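Apprendre à plier, un coin à la fois

Le premier geste qu'on vous confie, chez Brilen, c'est d'attraper un bout de tissu. Ça paraît enfantin, et puis on enfile la main dans la poignée, on serre la gâchette, et le coin file entre les doigts de la pince. On recommence. Au bout d'une heure, je ne pensais plus qu'à ça !

L'équipe travaille depuis février sur un programme baptisé Cordeiro, dont l'objectif tient en une phrase : qu'un bras robotisé sache un jour ranger le linge d'une maison qu'il n'a jamais vue. Pour y arriver, il lui faut des exemples, des tas d'exemples, faits par des gens, dans des chambres où l'on dort et des cuisines où l'on cuisine. Le robot, lui, reste à l'atelier. Ce qui voyage, ce sont les pinces, qu'on tient une dans chaque main et qui filment le travail depuis la hauteur du poignet.

J'ai suivi les démonstrateurs pendant 2 journées. Ils arrivent vers neuf heures, posent leurs affaires, calibrent les pinces et commencent. Saisir, soulever, tendre, rabattre, lâcher. Une prise complète dure rarement plus d'une minute, et tout compte dans cette minute : la vitesse d'approche, l'angle des doigts, la petite hésitation avant de fermer. Le modèle apprendra aussi les hésitations, m'a-t-on prévenu en riant, alors autant qu'elles soient bonnes.
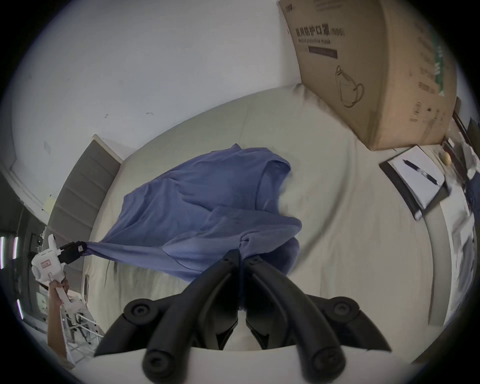 Un tissu bleu, deux pinces tenues à la main : le coin gauche est déjà décollé du drap.

Le tissu est le grand sujet de conversation de la maison. Une tasse garde sa forme quand on la déplace, un torchon en change à chaque seconde, et deux torchons jetés au même endroit ne tombent jamais pareil. C'est exactement ce qui passionne l'équipe. On froisse, on étale, on roule en boule, on repart d'un tas impossible - et c'est souvent ce tas-là qui donne la prise la plus précieuse.

Le jour de ma visite, le compteur affichait 810 démonstrations retenues pour le seul pliage, dont 142 enregistrées dans la semaine. Retenues, le mot a son importance. Le soir, tout est revu sur un logiciel interne, Donley, qui aligne les vidéos et les mouvements des deux pinces. Une prise où le tissu sort du champ part à la corbeille. Une prise où le démonstrateur rate son coin, se reprend et termine proprement est gardée avec soin, car un robot qui ne sait pas se rattraper ne sert pas à grand-chose dans une vraie chambre.

Et les vraies chambres, justement ! Les premiers essais avaient eu lieu sur une table de laboratoire, lisse et bien éclairée. Sur un matelas, tout change : le support s'enfonce, le drap vient avec le reste, les affaires posées à côté deviennent du décor qu'il faut apprendre à ignorer. L'équipe tient désormais à ce que les lits restent comme elle les trouve. Elle a déjà tourné dans 8 logements, et la liste s'allonge.

Prochaine étape, Drillberg, l'atelier où attend le bras. On y chargera le modèle entraîné sur ces heures de gestes minuscules, on posera un linge devant lui et on regardera. J'ai demandé si je pouvais revenir ce jour-là. On m'a répondu oui, à condition de froisser le linge moi-même.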